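The Software That Decides Which Seconds Count

At Multosden, a small robotics software company in Hurkdale, the hard part of teaching a machine is choosing what not to show it

In the back room of a former printing shop in Hurkdale, Sorin Onu is watching a recording for the third time. He has a cold coffee by his keyboard and a pencil behind his ear, although I never see him use paper. On his left screen is the video. On his right screen is a graph with three lines, and one of them has a gap.

"The gap is what I am paid for," he tells me.

Onu writes tools at Multosden, where the main product is a program called Vunau. It takes recordings of human hands doing ordinary jobs, made with a wrist-high camera on a hand-held gripper, and turns them into paths that a robot arm can learn from. The company does not build arms. It does not build grippers either, or not for sale. It sells the part in the middle, and for four years the part in the middle has been mostly a question of position: where was the tool in the room, at every moment, and how was it turned?

To answer this, Vunau looks for fixed points in the picture. Corners are good, and so are the edges of shelves and the legs of tables. It follows them from one moment to the next and works out how the camera must have moved. When there are enough points the result is very clean. When the view fills with a blank wall, or with somebody's fingers, the points disappear and the program has to guess.

The first version guessed with great confidence. Onu shows me an old path in which the tool appears to leave the building, travel over the parking lot and come back in time to put down a spoon. The team kept this one. It hangs on the wall by the kettle, printed in color.

The present version is more modest. It is built around a module the team calls Pop, named for the sound it made in early testing every time it lost its place. Pop gives each moment of a recording a score from zero to 100. Under 40, the moment is set aside and the planner never receives it. In the last large batch there were 1795 recordings, and nearly a third had at least one stretch below that line. Often it comes at the start or at the end, when people are still arranging their grip.

I ask to see a low score, and Onu opens one without having to search.
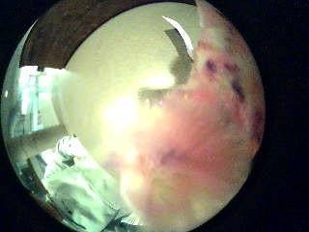

Why not let the learning program sort out the bad moments by itself?

Large models can tolerate some noise, but a wrong position is worse than noise, because it looks exactly like a correct one. A robot that learns from it will copy the error smoothly and at full speed, and the engineer will look for the fault in the controller, where there is none.

Onu learned this slowly. He lost most of a December to a pouring task in which the arm always stopped 2 centimeters too high. The control code was rewritten, then the planner. At last somebody plotted the training paths one over another, and the same small step was in dozens of them, at the place where the tracking had failed and restarted.

Now the plotting happens first. Every batch goes through a review page, where a person can drag along the timeline and see the score, the path and the video move together. It is plain gray and has almost no buttons. Onu is prouder of it than of anything else he has written, and he complains that customers ask about it last.

There is disagreement inside the company about the threshold. Some colleagues would like to lower it and save more material - a recording costs time, and time costs money. Onu would raise it. For the moment they have agreed to leave the number where it is and to store the rejected parts, in case a later version can read them better.

Around four in the afternoon he runs the newest batch. The graph draws itself from left to right, mostly high, with a dip after the beginning and a long flat piece that he does not like. He moves the timeline back, leans closer to the screen and plays it again.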